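March, bench notes, fitted sheet shrinkage

Third wash on the Udside cotton. Cut squares marked at 245 mm both ways, washed at 40, line dried, conditioned overnight before measuring. Warp lost 5 mm, weft 2. Milagros Cifuentes re-measured with the steel rule and got the same.

Full-size sheet put on the bed after the squares. Wrinkles run on the diagonal, so corner tension needs a look before we blame the cloth.

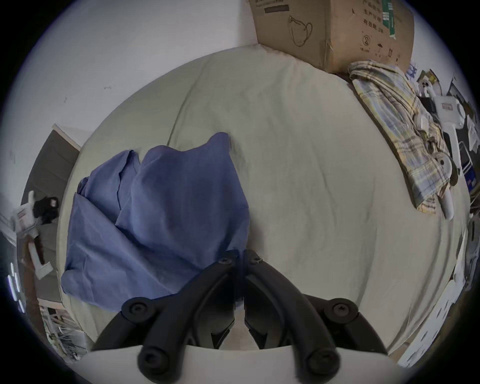 ## Open points

- Elastic: Rider lot not yet tested. Pull to 37 N, hold, record set.
- Gonzalo Esteban wants the Oyelaran cloth run on the same cycle. Need two more squares cut, edges overlocked.
- Detergent dose was by scoop. Weigh it next time.
- Corner seam allowance on the pattern still reads 10 mm. Check against the cutting ticket.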